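I used to dump small stuff straight into drawers and call it organized. Then my neighbor Treasa Geraghty handed me a low wicker basket she didn't want anymore, and now I'm a basket person! If you've got one sitting around gathering lint, give it a good clean and put it to work as a catch-all for balls, dice and other little game pieces.

## Clean it first

Shake it out over the sink, then go over the weave with a dry paintbrush (an old 2 inch one is perfect). Get right down into the corners, where the crumbs live.

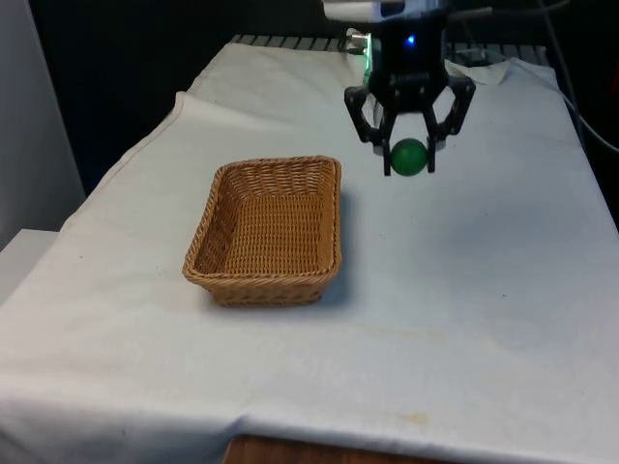
Next, mix 500 ml of lukewarm water with a tiny squirt of dish soap. Wring your cloth out hard before you wipe, and go with the weave. Stand the basket on its side overnight and leave it away from the radiator.

## Pick the spot

I tried mine on the hall shelf for a week and kept knocking it off with my coat, so do a test run before you commit. Somewhere plain helps. A woven basket on a smooth white tabletop is really easy to spot from across the room, even for my brother-in-law Cormac, and he can't find the butter.

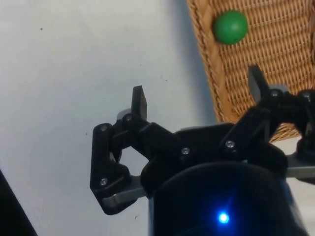 Size matters more than looks when you're choosing one. You want it low enough to see the bottom without digging. Wicker also has a bit of grip to it, so woven sides like these won't go skating across a slick surface as easily as my old tin did.

If the bottom feels scratchy, cut a piece of felt to fit. Trace the base on newspaper first, and trim a little more off than you think you need.
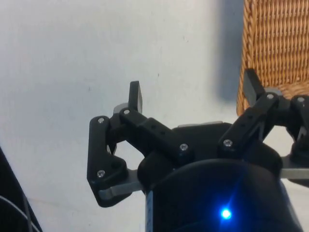
*Page last changed: May*

## Keep it from filling up with junk

One kind of thing per basket! The minute a receipt goes in, you're done for. I tip mine out on the table before bed when I remember to (so, twice a month) and only put back what belongs.

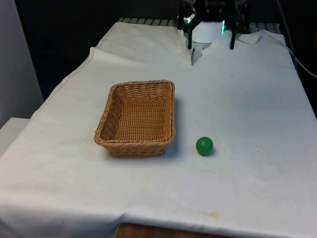 Anything left over goes in the junk drawer until I can face it. And if a strand pops loose, tuck the end back under its neighbor with a blunt needle and a dab of wood glue, then clip a clothespin over it until morning.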